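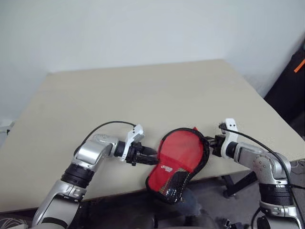

Hae-won Hyun propose de fixer la règle autrement : la consigne de départ doit être écrite avant la première prise, et toute prise faite sous une consigne différente change de lot, même si l'objet est le même.

Archives > Listes > manip-bimanuelle > Bonnes pratiques > Objets souples

Objet : Re: [manip-bimanuelle] Section 4, objets souples tenus à deux pinces
De : Felicja Górecki
Date : vendredi 10 janvier

Bonjour à tous,

Je reprends la proposition de Hae-won point par point, puis je donne une rédaction pour la section 4. Le message d'origine est cité à la fin pour ceux qui se sont abonnés après l'envoi.

Sur le principe, d'accord. La version de décembre laissait l'opérateur libre de reformuler la consigne en cours de lot. Dans la série Riline, nous avons 2 127 prises, dont 124 portent une consigne qui ne correspond plus à celle de l'en-tête. Elles ne sont pas inutilisables, mais il a fallu les relire une à une pour les reclasser. Un changement de lot à la source aurait coûté une ligne dans le journal.

Sur la définition de l'objet souple, en revanche, je maintiens ma réserve. Le texte actuel dit « objet dont la forme varie sous l'effort de préhension ». Une pochette en tissu rouge à passepoil noir, avec un panneau en maille noire dans sa partie basse, entre dans la définition, mais une boîte en carton mince aussi. Je propose « objet dont la forme au repos dépend de la manière dont il est tenu ou posé ». Le carton sort, le textile reste, les câbles restent.

Sur la prise à deux pinces, trois cas sont à distinguer dans le journal :

a) les deux pinces tiennent l'objet et celui-ci repose en partie sur le plan de travail ;
b) les deux pinces tiennent l'objet et une partie pend au-delà du bord ;
c) les deux pinces portent l'objet sans autre appui.

Le cas b) manquait. Il se présente dès que l'on manipule près du bord avant : la pochette est pincée d'un côté par la pince gauche, par le coin supérieur droit par la pince droite, et le bas descend plus bas que le plateau. La masse pendante tire sur les mors et l'orientation apparente de l'objet n'est plus celle que l'on annoterait sur la table. Si le journal ne mentionne que « tenu à deux pinces », l'annotateur ne peut pas séparer a) de b) sans revoir la séquence.

Sur les câbles des pinces, la section 3 demande un cheminement « sans boucle libre ». La formulation est trop stricte. Une boucle souple au-dessus de l'articulation est nécessaire au débattement du poignet. Ce qu'il faut interdire, c'est la boucle qui peut s'accrocher à l'autre bras lorsque les deux convergent. Je suggère d'imposer une vérification bras rapprochés, pinces au contact, avant la première prise du lot, et de la noter. Les câbles posés au sol près des bases relèvent de la même vérification. La longueur de boucle n'a pas à figurer dans la norme, elle dépend du bras.

Sur le fond, Hae-won demande un plan clair et dégagé autour de l'objet. D'accord pour le recommander, pas pour l'exiger. La phrase de la fiche Jasińska, « aucun élément étranger dans le champ », n'est respectée dans presque aucune salle. Un sac contre le mur ne gêne pas l'annotation, à condition qu'il ne bouge pas pendant le lot. La règle utile porte donc sur la stabilité du fond.

Rédaction proposée :

4.1 La consigne est rédigée avant la première prise. Elle est reprise à l'identique pour toutes les prises du lot.

4.2 Toute modification de la consigne, y compris la ponctuation, ouvre un nouveau lot.

4.3 Pour un objet souple, le journal indique le cas d'appui (a, b ou c) au début et à la fin de la prise.

4.4 Les points de préhension sont désignés par rapport à l'objet (coin, bord, couture), jamais par rapport à la table.

4.5 Les inscriptions et étiquettes cousues sont relevées sur l'objet lui-même. Une étiquette illisible dans l'enregistrement est notée comme telle et n'est pas complétée d'après le catalogue.

4.6 Le fond reste inchangé pendant le lot. Tout déplacement ouvre un nouveau lot.

4.7 Un lot ne dépasse pas 60 prises.

Le 4.5 vient d'une erreur sur la série Vadach : les noms de marque avaient été recopiés depuis la liste d'achat alors que les logos n'étaient pas lisibles à l'écran. Le 4.7 est un compromis, et je n'ai pas de donnée solide derrière. Si quelqu'un en a une, je la prends.

Reste le champ « Event » du journal, que certains outils remplissent automatiquement à la fermeture des mors. Il ne renseigne que la commande envoyée. Je préfère le laisser hors de la section 4 et le traiter avec les horodatages, en section 6.

Felicja

Hae-won Hyun a écrit :

> Bonjour,
>
> Relecture de la section 4 terminée. Trois remarques.
>
> 1. La consigne doit être écrite avant la première prise.
> Toute prise faite sous une consigne différente change de
> lot, même si l'objet est le même. La tolérance actuelle
> (« reformulation mineure admise ») n'est pas vérifiable.
>
> 2. Le cas des objets tenus par les deux pinces est traité
> en une ligne. C'est peu pour les textiles. Je n'ai pas de
> rédaction à proposer.
>
> 3. Demander un plan de travail clair et dégagé autour de
> l'objet. Les reflets sur les plateaux brillants gênent la
> segmentation, un plateau mat règle l'essentiel.
>
> Je n'ai rien sur la section 5.
>
> Hae-won

Commentaires (3)

mtl_atelier : Pour le 4.2, la ponctuation me paraît excessive. Une virgule corrigée ne change pas la tâche.

Felicja Górecki : Elle change la chaîne comparée par le script. Soit on normalise avant comparaison, soit on garde la règle. Je préfère la règle, le script n'est pas le même partout.

p.r. : Cas d'appui au début et à la fin, oui, mais que note-t-on quand l'objet passe de a) à b) puis revient à a) ? Avec le texte actuel, le passage par b) disparaît du journal.

Dernière mise à jour : section 4, révision 2, en attente de relecture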